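Stendier and Wuisan agree on reporting rules for simulated robot tests

Stendier and Wuisan have published a shared set of reporting rules for robot handling tests run in simulation. The document has seven rules and takes effect in October. Labs must state how many trials were run, list every failure — including dropped items — and keep simulated results separate from those on real hardware. 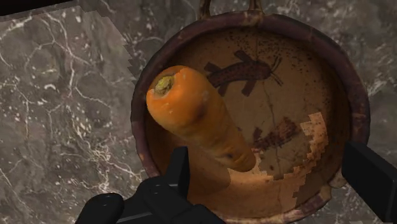 A simulated test with a carrot in a bowl.

Flestinley tried the draft on 431 logged trials and asked for two changes, both accepted. Clukik will host the text and take comments until Sunday.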